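Windetti releases planning update for two-armed serving robots

Print this article | E-mail this article

Windetti has released a new version of Devis, its motion planning software for two-armed robots that handle food and packaged goods. The update went out to existing licence holders in August and changes how the software decides on a grip and a path when the counter is crowded.

Earlier versions planned each arm's movement in full before it started, then stopped and began again if the camera picked up a change. Devis now keeps the first part of the path and reworks the remainder while the arm is moving. Windetti says a new path takes 6 milliseconds to work out on its standard controller, and that planning stops altogether if two attempts in a row fail.

"Most of the trouble was in the last few centimetres," said Shahab Karimi, who leads the planning group at the company's Prornmont office. "The arm would get to the item and the plan would be out of date."

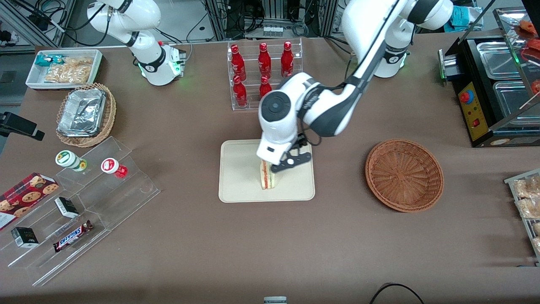
One arm grips a sandwich standing on edge over a beige tray at the Prornmont test counter.

Soft items have their own settings in the new version. The operator enters a closing limit for each product, and the software checks it against the position of the fingers during the grip. Sandwiches, buns and wrapped pastries were used to tune the defaults. Bottles and boxed goods still use the older rigid grip model, which Karimi said the group had no plans to replace this year.

Perception has changed less. The program that labels items was retrained with 800 additional pictures, mainly of clear wrappers and shiny foil, and glare from overhead lights remains a known problem. The release notes advise sites to recalibrate their cameras after any change to the lighting.

Hafþórsson, a catering equipment supplier, ran the software through 700 pick-and-place cycles before release and reported faults in the log viewer, which have been fixed. The viewer can now replay a planned path beside the one the arm followed, with the grip force drawn underneath.

Sites running the previous version can update without changing their product lists. Older installations will need to export their lists and load them again.

Print this article | E-mail this article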